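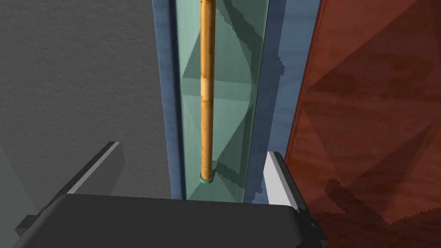
My money was on the gripper motor, and I would have swapped it out on day one, wrote a reader under our July preview of this story. Plenty of you guessed the same! We did too, until the team at Paiva let us go through the run logs.

Features > Robots at Home > When Things Break

Paiva builds control software for two-armed household robots, and it does most of its testing in simulated apartments. The task in this one, called Lonberg, sounds easy: go to the low cabinet with the pale blue top and work on its doors and shelves without hitting anything. In the first batch of 150 runs, the robot closed its fingers short of the target 27 times.
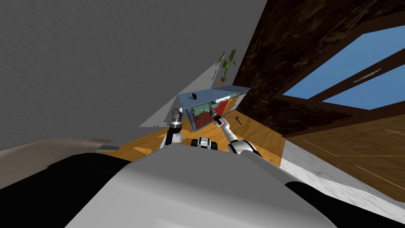
A fault that moved around

What makes this failure so much fun to follow (unless it's your deadline) is that it refused to stay in one arm. The left would miss, then the right, then both would behave beautifully for an hour. Run 417 finally gave it away. The arms were going exactly where they were told, but the software was working from a body tilt that was a moment old. Lean the robot forward, and every reach started from the wrong place.

The stale reading came through Sistik, the messaging layer Paiva uses between body and arms. When traffic got heavy, tilt updates waited in line behind everything else. The delay was 100 milliseconds at worst, and that's plenty when a hand is moving toward a cabinet door. 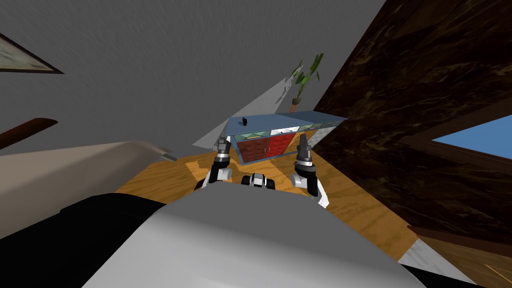 Could the same fault hurt someone in a real home? It could, because an arm that has its own position wrong can't be trusted to stop clear of a person. Paiva now freezes both arms whenever the tilt reading is old, and its hardware partner Trurkasell has put the same check in the arm controllers.

Comments (3)

gantrykid: Timestamps! Always check the timestamps.

mossy_b: We had this on a warehouse lift. Took us weeks to find.

Ottoline22: Does the freeze hold the arms up or let them drop?

Home | Features | Reviews | Archive | Subscribe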